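Unit 6: When the folding table changes
Notes for the second session. Read before the group task.

The case is Giltov, a linen and garment service with 40 people on two shifts. In August it began moving part of its folding work to automatic stations bought through Gaserance. Washing and drying had been automated years earlier. Folding had stayed manual, as it has in most plants of this size.

Cloth is hard for machines. A box keeps its shape when it is picked up and a shirt does not. Dark garments add a second problem — seams and edges show up poorly against fabric of the same color, and a fold depends on finding them. 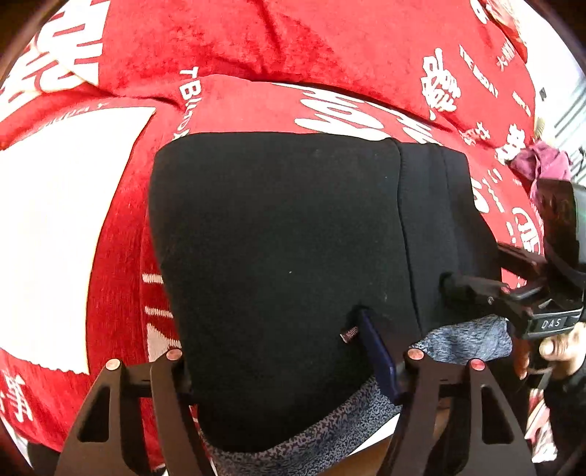

Marcelino Villalobos disagreed with the plant's view that folding was the simple part of the job. He said he had handled 600 pieces on a shift and found torn hems and missing buttons by touch, and he asked who would find them once people only fed the stations.

His question points to what changed at Giltov. No jobs were cut in the first stage, but 14 people moved from folding to feeding, checking and clearing jams. Pay stayed the same. The pace did not, as it was now set by the station. Several workers reported less strain in the wrists and more time standing still.

Terms to know: task shift, machine pacing, tacit skill, residual work (what is left for people after the easy steps are automated).

For the group task, list the checks a folder makes without being told to. Mark which ones a station could take over and which would need a new step — 150 words per group, handed in to Lionel Texier.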